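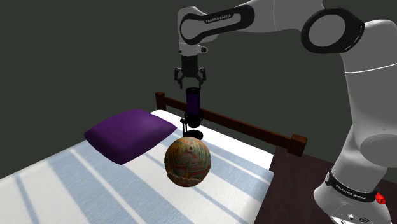 Védís Vídalín had been at her desk on the third floor at Urkside since before the cleaners came, and when Detlef Schwerdtfeger walked in shaking the rain out of his hat she waved him over with a piece of toast.

"Look at this one! Look how silly it is."

He looked. On her screen the arm was leaning over a bed with a stripy sheet. There was a purple pillow, and a purple microphone on a stand, and a great round ball with so much going on across it that he had to squint.

"Who records a podcast in bed with a ball?" he said.

"The computer does. It made up the whole room in the night. I only told it to pick a piece of furniture and throw things on it."

"And it's after the microphone?"

"It's after the microphone, and the ball is right next to it, and the pillow is the same sort of colour, and it still knows which is which. Sit down, you're dripping on the cable."

Detlef sat. He had built grippers for Janssen for most of his working life and he trusted things he could drop on his foot. Made-up rooms made him grumpy. He had said so at the first meeting and at every meeting after that, and Védís had begun to look forward to it, because he was the only one who asked proper questions.

"The old way," he said, "you would teach it on a table. Clean table, one cup. Then you'd add a second cup."

"And then you'd take it to somebody's house and it would see a duvet and fall to bits."

"It would stop politely."

"It would stop politely for ever, Detlef."

She was too pleased to argue properly. The idea had come to her in November, on the bus, and she had written it down on the back of a Brandel receipt that she still kept under her keyboard. Don't tidy the world first! Let the rooms be as daft as they like, and each time the arm gets something wrong, build the next room out of that same mistake. If it muddled a pillow with a microphone, give it more purple. If it bumped a ball, give it a ball right where it wanted to put its fingers. She called it the nuisance method, and the name had stuck, even on the forms.

"So what did it do overnight?" he asked. "Numbers, please."

"It had 824 rooms. None of them seen before, none of them used for teaching." She turned the second screen round so he could read it himself. "It missed 20."

Detlef took off his glasses, wiped them on his scarf and put them back on.

"And the one taught on tidy tables? Same rooms?"

"Same rooms, same arm, same amount of teaching. It missed more than half."

He went quiet and began to scroll. She knew he was hunting for the catch, and she loved him a little for it. She ate her toast. Down in the car park a van was trying to turn round and somebody was shouting at it, left, left, no, your other left.

"These misses," he said at last. "Have you watched them?"

"Not yet. I was waiting for you."

So they watched them, one after another, with the blinds down and the biscuit tin between the keyboards. A spoon half under a cushion. A shoe that the arm went for by the lace. A jug it got hold of beautifully and then tipped over on its way up, at which Detlef groaned as if the water were going on his own carpet. By the eighth he had a pencil out. By the twelfth he was drawing fingertips.

"It comes down too straight," he said. "Every time. See? It would do better to lean."

"It can lean."

"It can, but does it know it's allowed?"

Védís stopped chewing. She pulled up the settings, the long dull list she had typed in on her first day and never looked at again, and there it was, a limit on the wrist, borrowed from the Prolteck table tests, where everything had stood up nicely with space on all sides.

"Oh, you wonderful man," she said.

"I want it tried on a real bed," said Detlef. "With a real sheet. Sheets are horrible, they bunch."

"We haven't got a bed."

"My sister is throwing one out." He was already looking for his hat. "You change the wrist. Give it new rooms, mind, I don't want it sitting the same test again. I'll ring her from the stairs."

She had the new run going before the door shut behind him. The first room came up, a bathtub with a lampshade in it, and the arm tilted its wrist and went in sideways.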